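2018年11月19日

备餐台后墙，砖缝与底边收口

接七月那一页。当时只写了“底边密封胶待复查，砖面清洗方式未定”，后面就没有下文。今天把两件事并在一起做，顺带把对缝、敲空鼓和吸水的记录补齐。上午我一个人，下午Temitope Akpan过来帮着扶靠尺、念读数，Danica Vlček在傍晚看过一遍，她的意见记在末尾。

墙体情况先抄一遍，省得往回翻。面砖是Stępień的小方砖，浅黄绿色，哑光面，正交铺贴，不错缝。填缝料为Piltance白色水泥基，细砂型。底边和白色台面相接，留了一道伸缩缝，缝里打的是中性硅酮胶。砖后是薄层胶粘剂，再往里是水泥板。水泥板后面的龙骨位置在七月那张草图上，草图夹在本子封底，铅笔线已经蹭花了，下次用墨水重描。

砖的实际边长按剩余料测，平均94毫米，缝宽5毫米，模数将近100毫米。厂家标的是名义尺寸，按模数算，不按砖面算，排砖时这一点出过错：第一稿图是拿名义尺寸当砖面又另加了一遍缝宽，排到墙端少一条。图已经改过，但旧图还在抽屉里，今天在旧图上打了叉。请大家不要再从抽屉里拿图，以墙边夹板上的为准。

一、表面清洁

先做清洁再做检查，顺序不能反，油膜会把吸水试验的结果带偏。

清洁剂用Florow，中性，按标签稀释，喷在布上擦，不直接喷墙。哑光砖面有细微起伏，布一定要换得勤，同一块布擦到第二遍，擦下来的东西就开始往回抹。砖面本身带细小的斑点，属于釉面质感，擦不掉，也不该去擦。上回有人拿百洁布的粗面在靠近水龙头的地方磨过，那一小片侧光下反光和旁边不一样，手摸也偏滑。粗面百洁布从今天起不放在这个工位。

砖缝用软毛刷，沿缝方向走，不横着刷。横刷时刷毛会把缝边的细砂带起来，砖棱上留一道灰白。刷完用清水布过两遍，再用干布收。墙脚那一段最费时间，水往下走，都积在台面和砖的交角处，收水要用折成窄条的布，压进角里慢慢拖。

擦完开窗、关暖风，等表面干。表面干不等于缝里干。缝里干没干只能看颜色有没有回白，今天用的办法是拿一块前一晚就贴好放在架子上的样板做对照，两边颜色一致才往下做。等待时间没有掐表，大概是一顿午饭加上把抽屉理完。

清洗过程中没有碰酸性除垢剂。去年有人提议用柠檬酸去水垢，当时我没有反对，现在写明我的意见：水泥基填缝料不要碰酸，浓度低也不要碰。水垢只在水龙头背后一小块，用塑料刮片平推，配湿布软化，可以下来。刮片角度压低，刃口不要进缝。

二、颜色

砖与砖之间颜色不完全一致，有的偏深偏饱和，有的发白。这件事从铺贴那天起就有人问是不是混了批号。包装箱上的批号我留了底，全部同一批。Stępień的产品卡上写着允许色差，也写了铺贴时应从几箱里交替取砖，我们照做了。

光的影响比砖本身的差别大。灯在一侧，墙面近灯的一端发暖，中间有吊柜的影子，同一块砖挪个位置看就是另外一个颜色。Temitope拿了一块余砖贴着墙从一端移到另一端，到中间明显变深，到灯下又变浅。这个做法比争论快。以后凡是报色差的，先把余砖拿过来比，在同一个位置上比，比完再记。

填缝料的白色也一样，有的地方看着发蓝灰。关掉柜底灯，只留窗光，蓝灰就移到别的地方去了。柜底灯的色温偏高，和顶灯混在一起，白色的东西最先显出来。灯要不要换，不在本页范围，提一句备忘。

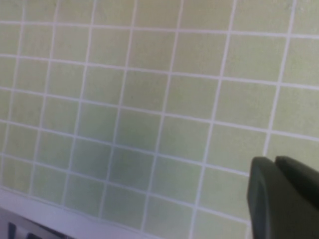
缝的直线度用铝合金靠尺加塞尺查。靠尺先在平板上翻面校过，两面一致才上墙。水平缝从底边往上逐条查，竖缝从窗侧往里查。查的是砖棱，不查填缝料边缘，填缝料的边缘在擦缝时会被海绵带出弧度，不作基准。

结果：水平缝均在允许范围内，插座盒上方那条略有起伏，塞尺能进，但肉眼站在台前看不出来。竖缝比水平缝整齐，当时竖向用了十字卡，水平向有一部分是靠下层砖顶上来的，误差是这么积出来的。十字卡的用法要统一：四个角都放，填缝前全部取出，不要埋在缝里。样板上有一个角埋了卡子，填缝料在那一点偏薄，颜色发暗，拿来当反面样品留着，不要扔。

相邻砖的高差用手指摸，摸到再上塞尺。哑光面比亮面宽容，亮面砖有一点高差就会有一道折光，这种砖不会。但擦布会挂在高出来的砖棱上，布上的线头就是记号。今天挂线头的地方只有插座盒左侧，用油石把棱轻轻带过一下，没有伤到砖面。油石用完归位，放回绿盖的盒子里，不要和磨刀的那块混放。

三、空鼓

用带小钢球的敲杆，轻滑，不敲。Danica前次提醒过，敲的力度一大，水泥板本身会响，容易误判。今天统一为滑动，速度慢，耳朵离墙近一点。滑到龙骨位置声音发实，滑到两根龙骨中间声音发虚，这是板的响应，不是空鼓。真正的空鼓是局部的，边界清楚，滑过砖缝就断掉。

按这个标准，墙面主体没有发现空鼓。墙端靠门一侧的切割砖，下角有一处声音发脆，范围很小，不超过半块砖。当时那块砖是最后补的，胶粘剂已经开始结皮，我记得自己又刮了一层上去，没有把旧的铲掉。这种做法不对，应当铲净重来。目前不脱落，缝也没有裂，先用铅笔在夹板图上圈出来，砖面上不做记号，铅笔会渗进哑光面的细孔里，不好擦。

关于结皮再写几句，免得后面的人重复。判断结皮用手指轻触，沾手就还能贴，不沾手就铲。不要喷水“救活”，喷水只会让表面发软，里面的膜还在。胶粘剂一次批开的面积按手速来定，不按桶里还剩多少来定。墙端切割砖最容易出事，人去切砖的时候胶就晾在墙上。先把要切的砖全部切好，排在台面上编号，再去批胶。编号写在砖背。

四、吸水

方法很简单：滴管滴水在缝上，看多久吃进去。没有做成正式试验，室内的温湿度也没有控制，只作相对比较。

涂过Cleko渗透型防护剂的缝段，水珠立得住，用布一吸就走，缝面不变色。没有涂的缝段水很快渗开，颜色变深，边界毛糙。交界处最有意思，水珠滚到没涂的一侧才散。可以确认防护剂目前有效。能维持多久不清楚，等明年再滴一次。

砖面也滴了。砖面不吃水，擦掉没有印子。砖棱处釉薄的地方留意过，也没有印子。

涂防护剂时的操作记录补在这里，七月那页漏了：窄刷沿缝走，随走随用干布擦掉砖面上的余液。余液留在哑光面上，干了是一层发亮的膜，侧着看一块一块的，很难看，只能用厂家配套的溶剂退掉。退的时候又会把缝里的一起退掉，等于白做。所以宁可分小段，一段做完再做一段。上次我贪快，一口气走了一整行，后面补擦花的时间远多于省下来的。

刷子用后用溶剂洗，挂起来，刷毛朝下。上次那把横放在窗台上，毛弯了，今天还是那把，勉强用。采购单上加了一把新的。

五、填缝料补修

插座盒下方有一小段缝有针孔，密度比别处大。推测是那一盆料拌得太快，气泡没有放出来。今天补了一盆小料。

粉料称200克，按袋上的水料比加水，水先入杯，粉后入杯。用手动搅，不上电钻，小盆料一上电钻就全是气泡。搅匀后静置，让它熟化，再手搅一遍，中间不再加水。加水这件事要反复说：料发紧的时候先搅，搅完多半就松了，是触变，不是缺水。后加的水会让颜色发花，干了以后一段白一段灰，与旧缝接不上。

旧缝面用刮缝刀清到一定深度，针孔处全部打开，浮粉吸掉，再用湿海绵润一下，以不见明水为准。新料用胶抹刀斜着压入，方向与缝成角，来回压实，最后一刀刮平。等指触不粘再擦，海绵拧到滴不下水，沿对角擦，每擦一次换一面。海绵太湿会把缝里的料带低，缝就凹下去。凹得不一致，侧光下比针孔还显眼。

这一袋Piltance开封已久，用前过了一遍筛，有少量结粒。开袋后应当把袋口折三折夹死，放进带盖的桶，桶里放干燥剂。今天发现桶盖没有扣到位。补修用量小，而且要和旧缝对颜色，所以还是用它，不另开新袋。若结粒再多就报废，不要筛了又用。

配料时顺手做了一小条样，填在两块余砖之间，和墙上同时干，放在架子第二层。以后对颜色都用这条样，不要用袋子上的色卡。色卡是印刷品，拿来对白色没有意义。

补过的那一段今晚不能沾水，台面上放了纸条。纸条用美纹纸粘在台面，不粘在砖上。

六、底边收口

底边是今天主要想解决的。砖墙底和白色台面相接的那道缝，原则上不许用水泥基填缝料填，台面和墙各动各的，硬料填进去一定裂。铺贴时有一小段因为胶枪不在手边，先拿填缝料带过去了，后来大家都忘了。裂缝就出在那一段，细，手电贴着台面照才看得见。

做法：

先把硬料剔掉。用振动工具配窄刀头，刀头贴砖一侧垫薄钢片，防止蹭伤砖棱。台面一侧贴两层美纹纸。振动工具调到低档，高档时刀头会跳，跳一下砖棱就缺一块。靠墙端操作空间不够，改用手工刮刀，慢，但稳。

原有硅酮胶与硬料相接的位置，旧胶往外多切了一截，切到粘得牢的地方为止。判断粘得牢不牢，用竹签从侧面挑，挑不起来就停。切口切成斜面，新旧搭接长一些。

清底。酒精布擦两遍，方向一致，每遍换面。酒精挥发完再往下走。有人习惯用Florow擦底，这里不行，中性清洁剂里有表面活性剂，留在缝里影响粘结，用过就得再用清水过、再等干，绕一大圈。

塞背衬条。缝浅的地方塞不下圆条，改贴窄的防粘带，目的一样，让胶只粘两边，不粘底。三面粘的胶拉不开，过不了几个月就从中间撕。旧胶里有一处就是三面粘，切下来断面一看就清楚。切下来的那截装了小袋，钉在本页背面。

贴美纹纸。砖一侧的纸贴到砖缝处要压实，砖缝比砖面低，纸跨过去是悬空的，胶会从那里钻进缝口，揭纸以后留一个小尖。用指甲沿缝压一道，再在纸边抹极薄的一层同种胶封口。台面一侧平整，没有这个问题。

打胶。枪嘴切斜口，口径略小于缝宽，推着走，不拉着走。推着走胶能压进去，拉着走表面好看，里面空。中途不停，停了就有接头。这次中途停过一次，胶管打空，换管。接头留在水龙头背后，平时看不到，但那里水最多，位置选得不好。下次开工前先看余量，不够就直接上新管，旧管留着打样板。

修面。刮片蘸一点肥皂水，一次走完。肥皂水要少，多了会流到还没有打胶的缝里，前面清底就白清了。走完立刻揭纸，趁胶没结皮，揭的方向朝外、朝胶缝一侧斜着走。结皮以后再揭，边上会带起毛边。

打完的胶面比砖缝略宽一点，颜色是纯白，和填缝料的白有微小差别，近看能看出，站直看不出。Piltance有配色的密封胶，我们没有买，到底买不买看Danica的意见。

七、工具与消耗

靠尺、塞尺归还量具柜，塞尺擦油。敲杆的钢球有一点松，拧紧，下次用前再看。振动工具刀头磨损，留着剔旧胶，剔硬料换新的。海绵两块，一块报废。美纹纸用的是宽的那种，窄的粘性过大，在样板上揭下来带着一点填缝料，停用，卷芯上写了“勿用于砖缝”。

垃圾分两袋，硬料渣一袋，带胶的一袋。填缝料的洗桶水不进水槽，倒进沉淀桶，等清了再倒上层水。上个月水槽下水慢，拆开存水弯，底下一层白泥，就是洗桶水进去了。存水弯已经清过，再有就要连横管一起拆。

个人防护写一句：剔硬料戴口罩和护目镜，不管剔得多短。今天下午我剔最后一小段时图省事没有戴护目镜，Temitope看见后叫停，戴上再做的。记在这里。

八、几点没有定论的

插座盒周边的切割砖。开口切得偏大，面板刚好盖住，面板一侧余量很小。若换别的面板可能露边。现在先不动，但换面板之前要先比尺寸。面板后沿有没有必要打一圈胶，意见不一致。我倾向不打，水不应该到那个高度，打了以后检修要割。Temitope倾向打上边和两侧，留下边排水。等电工那边看过再说。

防护剂的重涂周期。瓶身写的周期是针对室外还是室内，没有说清。按滴水结果来定比按日历来定合理，但滴水结果又和清洗次数有关，清洗次数没有人记。从本页起，夹板上挂一张清洗记录，谁擦谁写日期和用的清洁剂，不用写别的。

砖的余量。剩余整砖按目前的破损速度够用，切割用的半块砖不够。半块砖一直没有单独收，散在架子下面，今天归到一个浅箱里，箱侧写了品名和批号。Stępień这个颜色还产不产，需要去信问。信由我写。如果停产，墙端那处发脆的砖就更不要急着拆。

墙端靠门一侧的收边。目前是砖棱直接外露，打了一道小倒角。倒角处釉已经去掉，是胎体的颜色，比砖面暗。有人提议加金属收边条，我不同意的理由是：后加收边条必须拆边砖，拆边砖就会碰到上面说的那块。可以先用防护剂涂一遍胎体，防止吃脏。样板上试过一小段，颜色略深，可以接受。

九、Danica Vlček的意见（口述，我记）

底边胶缝通过。接头位置记入夹板图，下次检查从接头开始查。

配色密封胶不买，白对白足够，买了以后仓库里又多一种快到期的东西。

空鼓处不拆，每次做清洁时滑一下敲杆，范围若变大再处理。她要求把滑敲的人固定下来，不同的人听出来的不一样。暂定是我。

补修缝段等干透后再比颜色，不要明天一早就比。潮的时候比了也不算数，还容易有人忍不住去返工。

旧图打叉不够，抽走归档。已抽走，放进蓝色文件夹。

十、待办

去信Stępień，问颜色和批号。

补修段干透后与架子第二层的样条比色，结果写在本页空白处。

补修段涂Cleko，小段操作，余液随手擦。

重描龙骨草图，用墨水，描完复印一份夹到墙边夹板上。

买窄刷一把、细齿刀头、干燥剂。买美纹纸时只买低粘的。

胶缝养护期间台面靠墙一侧不放湿的东西，砧板也不靠墙立着。纸条已经贴了，揭纸条之前先问我。

Temitope把今天的塞尺读数誊到量具柜那本册子里，原始纸条不要扔，有两个读数的字迹我认不出来，要当面核对。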